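Why Does a Tray Have a Rim?

Hi! I write the "Everyday Stuff" pages for Grekular, and I get to spend my time thinking about things most people walk right past. Last time I wrote about buttons. This time I picked trays, and my family now thinks I've gone a little bit tray-crazy (they may be right!).

So what is a tray?

A tray is a flat thing with an edge that stands up all the way around. Take away the edge and you've got a board. Make the edge really tall and you've got a box. A tray sits somewhere in between, low enough that you can reach in from any side and tall enough to stop things from getting away.

That edge has a name. It's called the rim, and it does most of the work. Roll a marble across a bare table and you'll be crawling under a chair in 2 seconds. Roll it across a tray and it bumps the rim, turns around and comes back to you.

Pens and pencils are the worst for this. They're long and skinny, and lots of them are round, so one tiny push sends them off on a trip. I like to lay mine slanted from corner to corner, so the longest ones get the longest space. Try it with a ruler some time! From corner to corner is always the longest straight line you can fit inside a rectangle.

Why are the corners round?

Run your finger along the inside of a plastic tray, all the way around. Did you feel how it slid through the corners without stopping? Sharp corners collect crumbs and eraser bits and glitter – so much glitter – and a cloth can't get into them very well. Round corners wipe clean in one swoosh.

Round corners are also stronger. If you drop a tray on a sharp, pointy corner, all of the bump goes into one little spot, and that's where a crack likes to start. A curve spreads the bump out.

Shiny parts and dull parts

Some trays are shiny in one place and dull in another, even when they're the same color all over. A shiny surface is very smooth, so light bounces off it all together and you see a bright streak. A dull surface (grown-ups say "matte") has tiny bumps much too small to see, and they send the light off in every direction. Tilt a tray under a lamp and watch the bright streak slide along the rim.

My cream-colored tray has a rim that looks a bit glossy and a floor that's matte, and there's some curly dark lettering printed on it too.

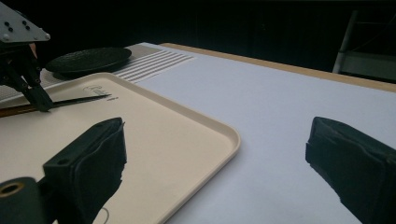

Make your own tray

You'll need a cereal box, scissors, tape and a pencil.

1. Cut out the biggest side of the box.
2. Draw a line 3 fingers in from each edge.
3. Cut a slit at each corner, along one line only, and stop where the lines cross.
4. Fold up all the sides, tuck the corner flaps in and tape them down.

Now put a marble in and tip it gently. How far can you tip before the marble jumps the rim?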